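Sold the Skidow on Friday. Seventeen years we had that wagon. My knees remember every one of them.

Listed it at 9 in the morning. By 9:04 I had eleven messages, ten of which said "is this available" and one of which said "will you take $793 and a kayak."

I did not have it priced anywhere near $793. I asked what kind of kayak.

For those following at home, the asking price was $1000, firm. I wrote FIRM in capitals, like the dealers do, and every person who wrote to me read it as "please begin."

One guy wanted me to drive it two counties over so his cousin could listen to it. Just listen. The cousin was "good with belts."

Another asked for a photo of the underside, then a photo of the underside with the engine running, then stopped answering. I hope he's happy wherever he is with his pictures.
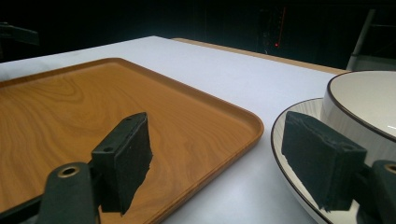
Does it still need a smog check if the buyer is going to part it out? Depends on your state, so call the DMV before you take anyone's money. Mine kept me on hold long enough to clean out the glove box.

Glove box contents: four tire gauges, all disagreeing. A Kultix warranty card for a stereo I replaced in the first year. A mystery key.

The key doesn't fit the Skidow. I tried it in the Skidow. I tried it in the neighbor's Grandis too, with permission, and now he'd like to know why I thought it might work.

Buyer ended up being Lindalva Arruda from two streets down, who walked over, kicked one tire, and said the heater had better be as good as I claimed.

The heater is the best part of that car. It has one setting and the setting is August.

She offered $837. I said firm. She said the rear hatch is held up with a broom handle. I said the broom handle is included.

$837 it was.

She drove past twice over the weekend and honked both times. The horn never worked for me.

Shopping for a replacement now. First ad I opened says "runs great, needs engine."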